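Nestuvov Growers list
From: Nhàn Kim
Date: 2025-04-11
Subject: Re: saving pea seed, and is it worth the bother?

Hi all,

Chiến Bạch wrote:

> I grew a row of the tall purple-podded peas last year and let the
> last pods go brown on the vine. Now I have a jar of them and no idea
> if they're any good. Do I need to test them? And will they come true
> or did I waste a shelf for the whole winter? Phong told me peas never
> cross but he also told me slugs hate music.
>
> Also, how many plants should I leave for seed this time? I only have
> the one short bed by the fence.

Chiến, yes, yes, and you did not waste a shelf! Peas are the best thing in the world to start saving from and I'm so glad somebody asked, as I've been waiting for an excuse to write this up.

Phong is nearly right (about the peas). The flower has usually pollinated itself before it opens, so a bee turning up later doesn't find much left to do. A cross can happen now and then. I've had 2 odd plants in all the years I've grown Vergara, and both of them were perfectly tasty, just shorter than their sisters and with the wrong color flower. I pulled them before they set pods and that was that. If you want to be careful, put your beans between two kinds of peas and stop worrying.

As for testing, do it this week, it's so easy. Take ten peas from the jar, lay them on a damp paper towel, roll it up, and slip the roll into a plastic bag with the top left a little open. Keep it somewhere warm in the kitchen and look at it every day. Most good seed will be showing a root inside a week. Eight or more out of ten and you can sow at normal spacing. Five or six, sow them thicker. Fewer than that, make soup (well, maybe not soup, but you know what I mean). 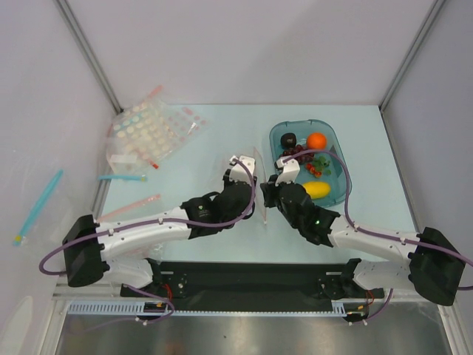 I ran a bigger test on my own Vergara seed last spring for the swap, mostly out of curiosity, and 91 came up out of the 100 I put down. That was three-year-old seed kept in a plain jar at the back of a closet! So please don't let anybody tell you that you need a special fridge. Dry and dark and boring is what they like. If a pea dents under your thumbnail it needs more drying, and if you hit it with a hammer it should shatter. I love that part, my nephew loves it even more.

How many plants to leave: people will give you very big numbers for corn and onions, and for those they're right. For peas I'd save from twenty if you can, but with one short bed I'd happily go down to ten. What matters more is which ones. Tie a bit of red yarn on your best plants EARLY, while you're still excited about them, and then don't eat from those. The mistake I made for years was eating all the nice early pods and saving whatever was left in the heat, and of course I ended up with later and later peas. Nghĩa did the same thing with lettuce and it took three summers to undo.

Pull the whole vines when the pods are tan and rattle, and hang them upside down somewhere airy. In Flonside we get fog in the mornings, so I bring mine into the shed a bit sooner than the books say. Then shell them, spread them out on a tray for a couple of weeks, and take out anything with a neat round hole in it. That's weevil. A few days in the freezer in a sealed jar will deal with the rest, but only after the peas are properly dry.
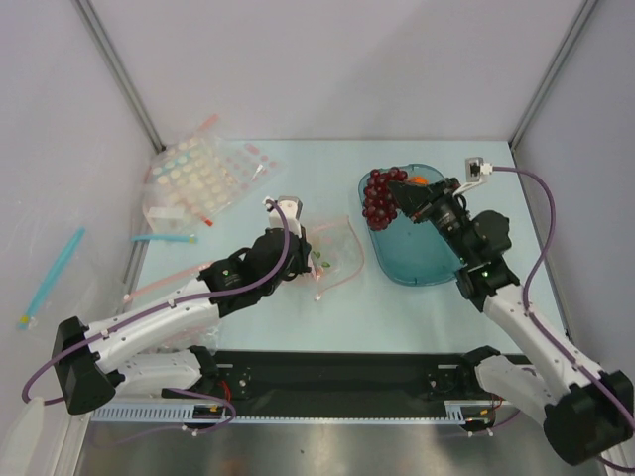
Label everything, by the way. Name, year, and where it grew. I have a beautiful jar of speckled beans that says "GOOD ONES" and I'll never know what they are.

For the September swap, Định has offered to bring envelopes again, and last year we got through 112 of them, so if you have a stash at home please bring those too. I'd love to see more peas on the table! I can bring Vergara and a little of the sugar snap. Chiến, if your jar tests well, would you trade me a handful of the purple ones? I've wanted to try them forever and I have exactly one empty trellis.

Happy sowing,
Nhàn

--
To leave this list, send a blank message with "unsubscribe" in the subject.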